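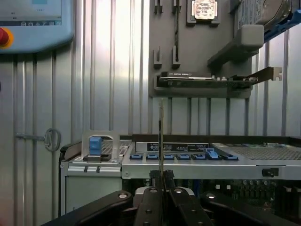
Fig. 3. Expansion card held upright in front of the server chassis.

3.4 Installing an expansion card

This section explains how to install an expansion card in the Zatetti server chassis. Please read all the steps one time before you begin.

CAUTION: Shut down the server and disconnect every power cord. Wait 3 minutes before you open the chassis.

CAUTION: Static electricity can damage the card. Wear a grounded wrist strap, and hold the card only by its edges.

1. Place the chassis on a flat and stable bench. Keep the row of blue release tabs on the side nearest to you.

2. Open the chassis as described in section 3.2. Do not remove the white label on the top. The service desk in Kvam will ask for the numbers printed on it.

3. Choose a free slot. If you install only one card, use slot 4.

4. Remove the slot cover and keep its screw. You will need this screw again in step 7.

5. Take the card out of its bag. Hold it upright, with the contacts pointing down to the slot.

6. Lower the card straight into the slot and press evenly on both ends until it is fully seated. If you feel strong resistance, take the card out and check the slot for dust or a bent contact.

7. Fasten the card with the screw. Do not tighten it too much.

8. Check that no cable is lying across the mesh vents, then close the chassis.

Note: Cards from the older Watberg series need an extra bracket. See the table on page 11.

Note: After the first start, the system can need up to 8 minutes to recognize a new card. During this time, please do not switch it off.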